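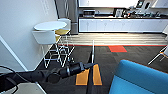

Besuch bei Wokside: Viel Teppich, wenig Auskunft

Eingeladen hatte die Firma zum offenen Haus, und weil ich seit Dezember über neue Bodenbeläge für unsere Beratungsstelle nachdenke, bin ich hingefahren. Wokside richtet Aufenthaltsbereiche ein, also Wartezonen, Pausenecken und das, was im Prospekt "Begegnungsfläche" heißt. Ich habe in meinem Leben schon auf vielen Begegnungsflächen gesessen und bin dort selten jemandem begegnet.

Der Termin begann mit 15 Minuten Verspätung. Hanna Krawczyk führte uns, freundlich und schnell, und sie hatte auf Fragen zum Preis immer dieselbe Antwort: Das hänge vom Projekt ab. Das weiß ich auch. Ich hätte gern gewusst, was ein Quadratmeter verlegt kostet, und bin ohne diese Zahl nach Hause gefahren.

Zum Boden selbst. Der dunkelgraue Teppich ist unauffällig, und das meine ich als Lob. Auf so etwas sieht man vermutlich den Straßenschmutz weniger als auf dem hellen, gestreiften Belag in Holzoptik, der weiter hinten anschließt. Getrennt sind die beiden durch einen dünnen roten Streifen quer durch den Raum. Der Streifen solle "Zonen erzählen", hieß es. Mir hätte eine ordentliche Auskunft darüber gereicht, wie der Übergang befestigt ist und ob man mit dem Rollstuhl gut darüberkommt. Kurz davor liegt noch eine einzelne rote Teppichfliese im Grau. Als Farbtupfer hübsch, aber bei uns würde jeder zweite Besucher fragen, ob man darauf warten muss.

Die Linie heißt Stivovus und soll im Objektbereich lange halten. Wie lange, steht in einem Datenblatt, das nachgereicht wird. Die kleinste Liefermenge liegt bei 200 Fliesen, was für unsere zwei Räume zu viel ist. Auf Nachfrage: Man könne den Rest einlagern. Ja, bei wem denn?

Bei den Möbeln bin ich hin- und hergerissen. Der knallblaue Polstersessel mit der runden Lehne gefällt mir, den würde ich nehmen. Der kleine runde Tisch in Weiß ist mir für zwei Leute mit Unterlagen zu knapp, und weiße Schalenstühle sehen in einer Beratungsstelle nach einem Winter anders aus als hier. Der mit der gelben Sitzfläche ist noch der vernünftigste. Was mich wirklich stört, sind die dünnen weißen Drahtbeine. Das Zickzack unter Tisch und Stühlen mag für Fotos taugen, ich dachte sofort an Taschenriemen, Gehstöcke und an die Person, die dort saugen muss.

265 Euro soll ein Stuhl kosten, das war der einzige Betrag des Nachmittags. Mengenrabatt: hängt vom Projekt ab.

Muster vom grauen Teppich habe ich bestellt, den Sessel lasse ich mir anbieten. Sobald das Datenblatt da ist, trage ich die Werte hier nach.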